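Search this site
Search

Frequently asked questions: clearing the living room table

Questions collected by Ansel Boateng from reader mail. Last revised 31 August 2023.

Do I need to buy a sorting system first?

No. I get sent a lot of these and I remain unconvinced. The Duvia tray set was the last one – nicely made, and within two weeks every tray held the same mix of receipts and snack wrappers the table used to hold. If you have a bin and a spare ten minutes, you have the system.

Is the "one-touch rule" worth following?

The claim is that you pick up each thing once and put it straight where it belongs. Fine on paper. In a house with other people in it, half the things on the table are somebody else's, and you don't know where they belong. I make one small pile for asking about and deal with the rest. Tania Kanagaratnam wrote in to say this is cheating. Maybe so, but her table has a drawer under it.

Where should the bin go?

Right up against the table. People hide the bin in the kitchen and then wonder why wrappers stay in the living room. I'd also go for a wide round opening over anything with a lid or a pedal. Lids are sold as tidy, and what they do in my experience is collect things on top.

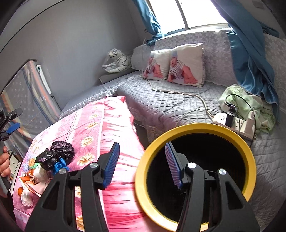 What about all the crumpled plastic bags?

Open each one before it goes anywhere. A bunched-up black bag can hide a lot, and you can't judge it from the outside. Small knotted ones are the worst for this. Empty and clean, keep a few if you really use them. I used to keep 80 in a bag of bags under the sink and I could not tell you what for. Check with your local recycling service before putting soft plastic in with the rest, whatever the symbol on it seems to promise.

There's still food in the wrapper. Keep or toss?

If the wrapper has been lying open and you can't say since when, toss it. Clips and twist ties are all right for something opened today. I don't trust the "resealable" strip on most snack packs, and Irfan Janjua, who swears by them, has ants.

Does a patterned cloth make the mess look better?

It makes it harder to see, and I'm not sure that's a favor. A small candy or a pale scrap of wrapper can sit on a floral print for days. Run your flat hand over the cloth at the end, including any gathered border, where crumbs settle. Then shake it outside.

Do I have to iron the tablecloth?

I never have. Follow the care label for washing and pull it straight while it's damp.

Is a Clunex spray any better than soap and water?

I tried it on a bare tabletop in January and saw no difference. Rhun Dafis says the smell lasts longer. That isn't a point in its favor for me.

How often should I do this?

The planners say daily. I do it when I can't find room to put down a cup, and before people come over to sit on the sofa.

Can I send in my own question?

Yes, up to 200 words. Please don't send product pitches.

Contact | Copyright Wanigasekara Home Pages | Back to top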